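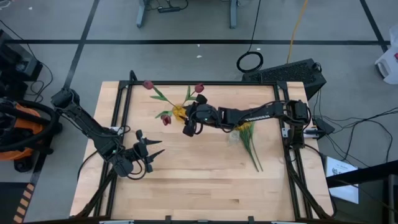 # Looking after the tack room and feed store

Most of the jobs on this page take less than an hour, and none of them needs a tradesman. They are the things we do at Mukside through the year to keep leather supple, feed dry and tools where they can be found. The notes began as a sheet pinned inside the tack room door, and a few of them still assume you know where the outside tap is.

## Saddles and bridles

Wipe the bridle down with a damp sponge after every ride. Sweat left overnight dries into the stitching and is much harder to shift the next day. Rinse the bit in plain water and leave the soap off it.

Once a week, undo every buckle and clean under the keepers. This is where grease collects in small black lumps. Warm water and an old toothbrush will lift most of it. For the stubborn ones use a bit of horsehair, rolled into a ball and rubbed in small circles.

Use as little water as you can with saddle soap. If it lathers, the sponge is too wet. Let the leather dry at room temperature before you oil it, well away from any heater, and oil the flesh side more than the grain side. Two thin coats a day apart are better than one thick one.

Mould on leather should be wiped off outdoors with a dry cloth, and the cloth thrown away. Then clean as normal and find out why the room is damp. In our case it was a blocked gutter on the north side, and we went through two winters of green saddles before anyone put a ladder up.

Remo Sutter does our saddle repairs and asks that people stop punching extra holes with a nail. The hole tears along the strap. A cheap revolving punch makes a clean round one, and you can mark the spot first with a pencil.

## Rugs

- Brush off dried mud and hair with a stiff dandy brush before anything goes near a washing machine.
- Fasten all the straps and tie the surcingles up in an old pillowcase, or the clips will chip the drum.
- Wash waterproof rugs cool with a proper rug wash. Ordinary detergent strips the proofing.
- Dry them completely, which in February can mean three days over a rail.
- Sew on loose strap ends with waxed thread while the rug is clean.

Store summer rugs in lidded bins and label the lid with the size and the horse. We used to label the side, and then the bins were stacked sideways on.

## Feed bins

A galvanised bin with a tight lid keeps rats out. A plastic dustbin slows them down. If plastic is all you have, stand it up off the floor on bricks and check round the base for tooth marks whenever you fill it.

Never tip new feed on top of old. Scoop the last of the old feed into a bucket, sweep the bin out, put the new bag in and use up the bucket first. Wash the bin twice a year and leave it upside down in the sun until it is bone dry.

Weigh a level scoop of each feed on the kitchen scales and write the figure on the bin in paint pen. Our scoop holds 761 g of cubes and a good deal less of chaff, so the same scoop is no guide at all from one bin to the next.

Hay wants air underneath it. Old pallets will do. Leave a hand's width between the stack and the wall, and don't stack against a wall that faces the weather.

## Hinges, bolts and catches

Stable door bolts stiffen up because they fill with dust and hay seed. Oil makes a paste of it. Brush the bolt out dry, then rub the barrel with a candle stub or a little graphite powder.

Hinges are different and do like grease. Lift the door slightly with a spade as a lever, wipe the pin and work the grease in. If the door has dropped, try the screws before you blame the hinge. A loose screw in a worn hole will usually hold again if you pack the hole with matchsticks and wood glue, let it set overnight and drive the screw back in.

For sanding a chewed door edge, start at 80 grit and round it over well. A metal capping strip goes on afterwards. Countersink the screws and run a finger along the whole length to feel for burrs.

## Brushes, buckets and forks

Wash grooming brushes bristles down in a shallow tray of warm soapy water, and keep the wooden backs out of it. Dry them on their sides.

Scrub water buckets daily with a brush kept only for that. A handful of coarse salt helps with slime.

Fork handles last for years if you rub them with linseed oil in the autumn. Spread the used rag out flat outdoors to dry — a screwed-up rag soaked in linseed can catch fire by itself.

Lorenz Imhof hangs his forks tines to the wall on pairs of big nails, with 16 cm between centres so the next one doesn't tangle. We copied him and it works well. Paint the handles a bright colour if yours tend to wander off to the next yard.

Clipper blades should be brushed clean, oiled and wrapped in an oily cloth before they go back in the box. Send them for sharpening at the end of the season, when the queue is shorter.

*Last revised April 27, 2019*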